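Lemieux House opens its doors to overnight families in June

STARKDALE – Families who travel a long way to sit with a relative at the Starkdale clinic will soon have a proper bed to fall into at night. Lemieux House, the old boarding house on Testwood Road, takes in its first guests in June, and the past few weeks there have been given over to carpets, bed frames and a great deal of clean white bedding.

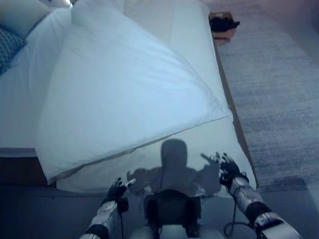 A bed at Lemieux House with its white duvet folded back.

The idea came from Raymonde Sandhu, who spent much of last winter driving back and forth to see her brother, 30 miles each way and often in the dark. "I would have given anything for a pillow and a door I could shut," she said over coffee in the front hall, and then she laughed and said the coffee would have been nice too.

She and Murray Turcotte, who grew up two streets over, asked the town for help with linens and were a little taken aback by the answer. Donations for bedding came to $600 in the first month, and a good many people dropped off blankets on top of that – more than the hall closet can hold, Turcotte said, though he has promised to find room for every last one.

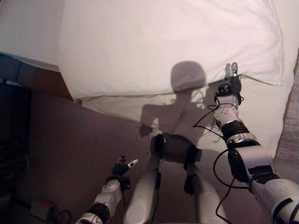
White was chosen for the sheets and duvets so that everything can go through the same hot wash and any set will do for any bed. The color comes from the smaller cushions, which Sandhu picked out herself and is happy to defend to anyone who would have gone with something plainer.

Guests may stay up to 2 weeks, and there is no charge, though a jar will stand by the door for those who would like to put something in it. Families can ask for a room at the clinic's front desk or stop by the house any afternoon before four.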